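Folding bench notebook, April

Denim day at last! I have been looking forward to this one since we finished the T-shirts. Started on the shorts at the white tables in the padded corner, and they are such a good garment to learn on.

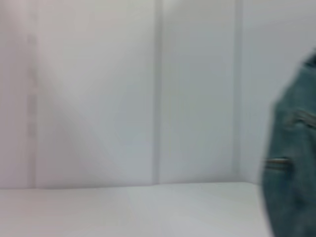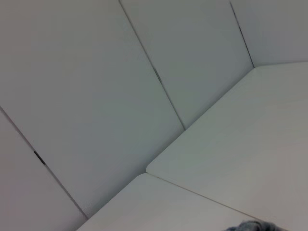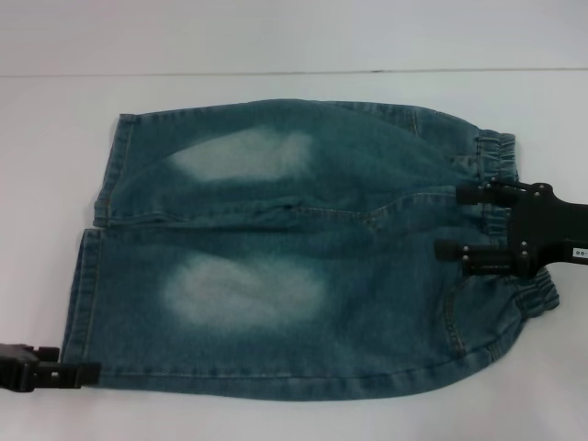

The shorts and their corner of the Eltham room

entry: Kanokwan Jaidee / read by: Kimutai Magesa

The lengthwise fold is my favorite so far. Lay them sideways, one leg over the other, and match the faded patches -- they make a lovely guide, much easier to line up than the hems. The gathered waist is the tricky end. It wants to bunch, so smooth from the middle crease outward and leave the elastic for last.

Kimutai thinks we should fold in thirds after this so they fit the Remon bins. I say halves. We'll try both and leave each stack under a board for 30 minutes.

Pale tables are great for blue denim, by the way. Every edge shows up. I'm less sure how they'll do with the white napkins, so maybe put the gray cloth down for those.

Still to do: 2 pairs with metal buttons, then the long jeans (yes!!). Ask Atinga if the deeper bins came in.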